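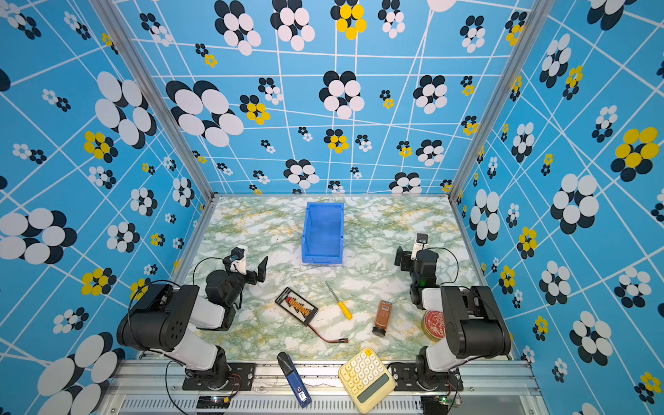
Blue patterned panels on three sides, marbled floor, blue tray at the back.

From: Tobias Rosenthal
To: pattern-repeat list
Date: June 21, 2020
Subject: Re: Matching a drop repeat across internal corners

Priya Calloway wrote:

> I have 17 drops of the Soklow paper to hang in a stairwell with two
> internal corners. The roll label says half drop, but the supplier's
> sheet says straight match. If I treat it as a half drop, the second
> corner comes out wrong by a good part of a motif. Should I carry the
> full width round the corner, or cut and start again? Is there a
> method for working out the waste before I order?

Priya,

Check the paper before trusting either document. Unroll two lengths side by side on the floor and slide one until the edges agree. If the motifs line up level, it is a straight match. If they line up only after moving one length by half the vertical repeat, it is a half drop. Labels and sheets get revised at different times and I have had both wrong on the same order.

On corners: do not carry a full width round an internal corner. Measure from the last drop to the corner at the top, middle and bottom, add 15 mm to the largest figure, and cut to that. Hang the cut piece with the excess turned on to the next wall. Then strike a new plumb line on that wall and hang the offcut to it, overlapping the turn. You lose a sliver of pattern in the overlap. On a busy print it will not be seen from the stairs.
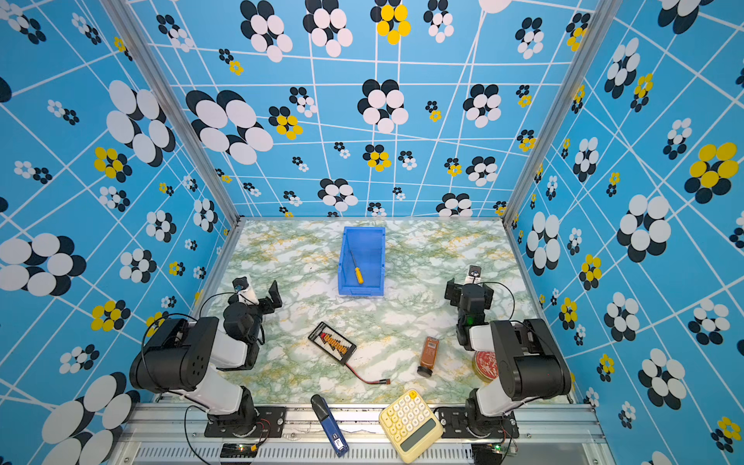
For the waste, take the wall height plus your trimming allowance and round up to the next whole multiple of the vertical repeat. That is the cut length for a straight match. For a half drop, hanging alternate lengths from two rolls often saves paper, and you should work it both ways before ordering. Stairwells complicate this as each drop has its own height, so make a table with one row per drop and round each row separately. Xiaoqing Lü posted a spreadsheet for this last September and it still works, although the column for the trimming allowance is in centimetres and the rest are in millimetres.

One further point. The Soklow rolls are batch-marked on the end label only — keep the labels until the job is finished. I have batches 2,819 and 3,035 here and the ground colour differs enough to show at a butt joint in daylight. If you need an extra roll from another batch, put the change at a corner.

Esmaeil asked off list whether the same rule holds for external corners. It does, but the turn should be wider, and I would sand the arris lightly first.

Tobias R.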